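3. データ収集

3.1 収集装置

本研究では、ロボット本体を用いずに人の両手動作を記録するため、手持ち型グリッパを左右一対で使用した。各グリッパは向かい合う二本の指を備え、操作者が握って開閉する。上面には位置姿勢推定用の三角形のマーカー板を固定し、ケーブルで記録用計算機に接続した。指部の形状は、後段の再生実験で双腕ロボットに取り付けるものと同一である。これにより、収集時と再生時の接触条件の差を小さくしている。

映像は頭部視点とグリッパ視点の二系統で取得した。頭部視点は作業台全体と両手の位置関係を記録し、グリッパ視点は指先と対象物の相対位置を近距離から記録する。両系統の時刻は記録開始時に同期させ、以後は各フレームに付与した時刻に基づいて対応付けた。グリッパの開閉幅も同じ時刻軸上に保存している。

3.2 作業課題

対象とした課題群Mernumtonは、食材の小分けと盛り付けを模した卓上作業である。作業台には角の丸い木製の机を用い、容器と食材を机上に配置した。操作者は食材を容器から取り出し、手前の透明なトレイへ移す。食材には小さく柔らかいものを含めた。把持力が過大であれば変形し、不足すれば落下するため、開閉幅の時系列が課題の成否に強く影響する。

容器の種類と配置は試行ごとに変更した。ただし、トレイを操作者の手前、食材の容器をその奥とする大まかな関係は維持した。食材の初期量は統一せず、容器内での偏りも修正していない。本課題の目的は定位置からの反復動作の獲得ではなく、見えの異なる対象への追従にあるためである。

操作者は14名で、うち二名は本装置の使用経験を有していた。残りの操作者には練習時間を設け、空のグリッパで開閉と移動を確認させた後に記録を開始した。利き手による役割の指定は行わず、左右どちらで把持するかは操作者の判断に委ねた。収集した試行は383件である。

図3に、両系統の視点から得た画像を示す。 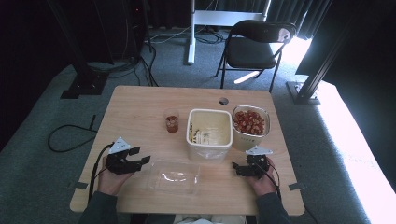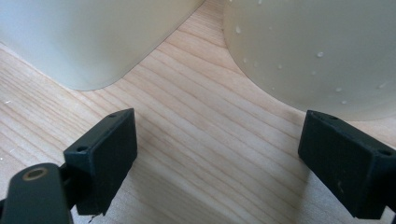

図3 収集時の画像。一枚目は頭部視点で、左右のグリッパの間に空の透明トレイ、その奥に白い四角い容器、右奥に赤い小片の入った丸い容器がある。二枚目はグリッパ視点で、開いた二本の指と、その先にある二つの白い容器を捉えている。

3.3 前処理

記録した試行には、マーカーの見失い、ケーブルの張りによる動作の中断、食材の落下が含まれる。このうち、マーカーの見失いが連続して生じた試行と、ケーブルが原因で操作を中断した試行を学習対象から除外した。該当する試行は59件であった。食材を落とした後に拾い直した試行は、回復動作の例として残した。判定はHondaとLagmanが独立に行い、結果が一致しない場合は映像を再度確認して決定した。

頭部視点の画像からは、左右のグリッパの位置姿勢を机の座標系に変換して求めた。短時間の欠損は前後の値から補間した。操作者の頭部は作業中に動くため、机の縁を基準として各フレームの視点変化を補正している。床や周囲の機材が写る領域は学習に不要であり、補正後に机の外側を切り取った。

グリッパ視点の画像には切り取りを行わず、解像度のみを変更した。指の内側の面と対象物との隙間が、閉じ始める時機を判断する主要な手掛かりとなるためである。また、この視点では容器の一部しか画像に入らない場合が多い。容器全体の形状を必要とする移動の初期段階では頭部視点の特徴を、指先が対象に接近した段階ではグリッパ視点の特徴を重視するよう、方策の入力部に段階依存の重みを設けた。

3.4 視点構成の比較

二系統の併用の効果を調べるため、頭部視点のみ、グリッパ視点のみ、両者の併用の三条件で方策を学習した。学習に用いた試行と更新回数は条件間で同一とし、評価は各条件につき90回の再生実験により行った。評価時の容器配置は学習時に含まれないものを選んだ。

頭部視点のみの条件では、容器上方までの移動は安定していたが、小片を挟む直前で指の位置がずれる失敗が目立った。グリッパ視点のみの条件では、把持の位置合わせは改善した一方、隣接する容器の選択を誤る例があった。白い容器が並ぶ配置では近距離の見えが似通い、容器の一部から両者を区別することが難しかったと考えられる。併用条件ではいずれの失敗も減少したが、容器の壁際に寄った小片の把持は三条件とも不安定であった。

壁際での失敗は、指の厚みが容器の内壁に干渉することに起因する。操作者は手首を傾けてこの干渉を避けていたが、再生時のロボットは可動範囲の制約により同じ姿勢を取れない場合があった。この差は視点の追加では解消されず、収集時に姿勢の制約を操作者へ提示する方法を別途検討する必要がある。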